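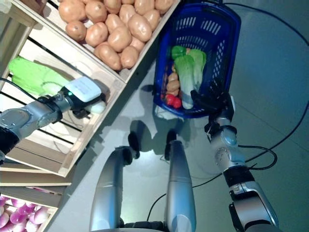
Projects > Year 2 > Site visits > Report 13

Home Reports Groups Contact Search

Visit report: the open day at Alutero
Subira Mbwambo, 2019-01-13

Our course asks each group to visit a working lab and write up one demonstration. We went to the open day at Alutero, which has a test hall on the Grivberg site. I chose the grocery demonstration because our own project is on gripping soft objects.

The hall has a mock produce section with wooden crates of vegetables on a shelving unit. A robot with two arms stands in front of it. The job is to take vegetables from the crates and put them in a blue plastic shopping basket. One gripper holds the basket by the rim and the other goes into the crate. Potatoes were in the top crate, napa cabbage in the one under it, and onions lower down. The basket already had bok choy, a green pepper, some potatoes and a tomato in it.

Our guide was an engineer named Petkov. He said the crates are harder than the vegetables. The arm has to come in over a raised edge or between the sides, and a cabbage lying on its side leaves little room for the fingers. They keep a log of every pick, and it stood at 2266 on the day we came. He did not give us a success rate, and I did not want to guess one from the short time we watched.

I asked why the robot holds the basket when the basket could just stand on the floor. Petkov said a light basket slides when something heavy is dropped in on one side. Holding the rim also tells the software where the basket is. We had the same trouble with our tray in August and fixed it with tape.

The software is called Cluludwood and was written in house. We were shown the operator's screen but could not take copies.

What we will use in our project:
- Hold the container with the second arm during placing.
- Test with real vegetables as well as foam shapes.
- Log failed picks with the name of the item.

What I would have liked to see is how it deals with bruising. There was no time for that question. The visit lasted 2 hours with the safety talk included.

Comments (2)

gripgroup_b: Did they say what the finger pads are made of? We are still stuck on that.

Subira M.: No, and I forgot to ask. I will email Petkov.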